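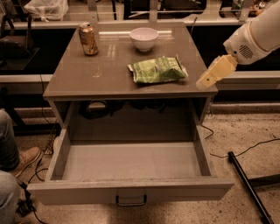
3 min read

Informal adoption and the missing register

By Benvinda Calado

Most cases of unlawful child transfer that reach the courts in this district are prosecuted as trafficking. The charge is correct in law. It tells us very little about how the transfer was arranged, and a policy built on the charge sheet alone will keep missing the point at which an official could have stepped in.

I have read the 92 case files that the district court at Linance has opened to researchers. In 2 of them a stranger took a child by force. The rest involved a parent or grandparent, an intermediary known to the family, and a receiving household that in most cases believed it was adopting. Money or goods changed hands in nearly all of them. The intermediary kept the larger share.

The intermediary is therefore the person the law should be written around. At present it is written around the mother. She is easy to find, she usually confesses, and her conviction closes the file. In the Hallero case, which was widely reported here last November, the mother was sentenced within a few weeks. The woman who arranged the transfer was charged with a lesser offence and released on bail. She had arranged others.

Part of the fault lies with birth registration. A child born at home in this district can be registered by any adult who presents a signed form and one witness. The clerk is not required to see the mother. Where the receiving household registers the child first, the record shows a natural birth to that household, and no later check will pick it up. The police then depend on a neighbour or a relative making a complaint, often after a quarrel over payment.

Two changes would cost little. The first is that a home birth should be registered only with a statement from the health worker who attended, or from one who examined mother and child within the following month. 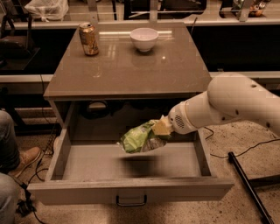
The second is that the registrar should keep a separate list of adults who have signed as witness more than twice in a year. A list of that kind needs no new software and no new staff. In the files I read, the same few signatures appear again and again, and the registry had no means of noticing them.

Neusa Magalhães, a defence lawyer in Cavalcanti, has argued that stricter registration will push poor families away from the registry altogether. The objection is serious. An unregistered child has trouble enrolling at school and may be refused treatment at a clinic. I would answer it by removing the late registration fee, which falls hardest on the same families, and by allowing the health worker's statement to be given by telephone and signed later.

I do not accept the further argument that prosecution of mothers should stop entirely. Some of the files describe planned sales by parents who knew what they were doing. The court should be able to tell these apart from the others, and for that it needs a social report before sentence. Such a report is already permitted. It was ordered in 3 of the cases I read.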